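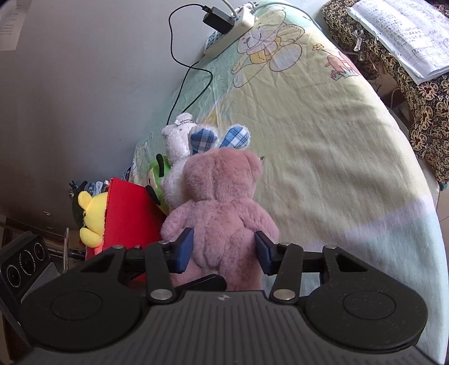
Pink bear, approach from behind, jaws open either side of the lower back. Plush pile on the bed.

August, notebook, continuing from the last page

OK so I finally got a proper look at the soft toy demos and I have thoughts! Mareike wanted to know if we can train the plush policy on hand-held gripper demos alone, no teleop at all, and my answer this morning is "mostly, but we need to change how we label the grasps."

Quick recap for Belmiro, who missed the call. The Pora set is 600 demos, all pick-and-place with stuffed animals, all in a lived-in bedroom with the usual clutter. I'm holding out 75 of them for checking and not touching those (really not touching them this time, Imani, I promise). Everything else goes into training.

The thing I keep tripping over is jaw width at first contact. With a mug or a block, the jaws close, the width stops changing, done, you have a clean contact moment. With plush the width just keeps creeping down while the fur and stuffing give way, so my old detector fires late or fires twice. On the pink bear the fur is already gathered up in creases between the pads while the gap is still wide. If I only looked at the width number I'd call that "still approaching," and I'm not sure I'd be right.

So I tried something dumb. I sat down and marked the contact moment by eye in 20 demos, then compared with what the detector said. It was late in most of them, and worst on the big floppy toys. Efa's suggestion was to use the slope of the width curve instead of waiting for it to go flat, and that looks a lot better on the same 20. Two of them are still bad – both have the toy wedged against something else, so the pads meet resistance for reasons that have little to do with the toy being held.

Which brings me to the box. Grasps inside the box are their own animal. You've got a wall on one side, other toys leaning in, and the fingers end up touching more than the thing you care about. The brown bear is squeezed between the fingers with its lower body down in the box, and one blue pad is up against its chest right below the tiger's red collar, covering a bit of it. A contact label there tells you the gripper is touching plush. It doesn't tell you whose plush! I want a separate tag for these, something like "shared contact," and I'd rather have it in before we train than patch it in later.

Roswitha thinks the policy will sort it out from the pictures without any tag. Could be. I'll train it both ways and we can argue over the numbers with coffee.
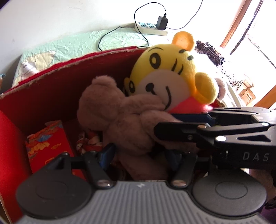
To do before the next run

Swap the flat-width detector for Efa's slope version and rerun the labels on the training demos only.

Go through the box grasps and add the shared contact tag by hand. Imani offered to do half, I'm taking her up on it.

Ask Mareike if the Hesteo machine is free overnight, I need it for both training runs.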